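# The second quote

November 2020

Every budget season I get the same kind of proposal across my desk, and every budget season it has one number in it. This year the number belongs to Baltham, the small-parts plant where I do the purchasing, and it's for a pair of arms that would take over kitting at the end of the Tufa line. The quote came from Bunditz. It's four pages long and two of those are photographs.

I'm not against the arms. I've signed for machines I liked a lot less. What bothers me is the way we plan for them, as if a robot were a forklift. You get a price for a forklift, you pay it, you put a driver on it, and on Monday it lifts things. The price of an arm covers an arm. Then somebody has to get it to pick up your stuff, in your light, on your table, and that part shows up in the proposal as a line called "commissioning" with a cheerful round figure next to it.

I went back through what we spent on the Clodudik cell, which we bought in May of last year and which was supposed to be packing sample boxes by summer. The arm itself came in on budget. The grippers didn't, as the first set couldn't hold anything thinner than a deck of cards. We logged 387 hours of staff time before it ran a full shift, and every one of those hours was charged to maintenance, where it made maintenance look bad and made the robot look great. The spare fingers went under consumables. The new lights went under facilities. If you add it all up, and I did, over a weekend I would have liked to spend some other way, the cell cost more than double what the board thinks it cost.

The newer pitch is that all this goes away because the machine learns. You don't program it, you show it. A person guides the arms through the job again and again, the system records every run, and after enough runs it does the job on its own. Bunditz says our kitting task would need 3,578 recorded runs. I asked where that came from and was told it was based on comparable tasks. I asked which tasks. I'm still waiting.

Let's say the figure is right. Look at what it means on a planning sheet. Somebody is sitting there doing each one of those runs. That's labor, and it's slow labor, since picking up a part through a robot takes a good deal longer than picking it up with your hand. It needs a table, a quiet corner, and a person patient enough to do the same small thing all day without getting sloppy. It needs a second person to reset the parts. In the Bunditz quote this is described as "customer participation" and priced at zero. I've never met a participant who works for zero.

Then there's the question of what happens when the parts change. Ours change twice a year. The sales answer is that the system "generalizes," and maybe it does. I'd like that in the contract, with a number next to it, and I'd like to know who pays if the new tray is an inch taller and we're back to recording. So far the contract language says retraining is available at the prevailing rate. The prevailing rate isn't listed.

My own proposal for next year is dull. I want two quotes for every cell, one for the equipment and one for everything else, and I want the second one signed by whoever is going to supply the hours. I want a trial on our own parts, in our building, before any deposit bigger than the shipping. I want the recordings to belong to us. If we're paying people to make them, they're an asset, and it would be nice not to buy them back later as a subscription. And I want one account code for the whole business, so that next time someone asks what the robot cost, we can answer without a weekend of digging.

People tell me this will scare vendors off. Some of them, probably. The ones who've done the work know what the work costs, and they should be able to write it down. We ask as much from the people who fix the roof.

As for the Tufa line, I've sent the quote back with a request for hours, and I've asked to have the commissioning figure broken out by week and by person. Until I see that, I'm carrying the arms at zero in the capital plan and keeping the kitting crew at full strength through May.
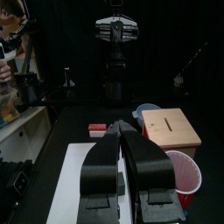
If the hours come back and they add up, I'll move the money myself. The crew's overtime budget stays where it is either way, and I'd ask the other department heads not to spend the savings before we have any.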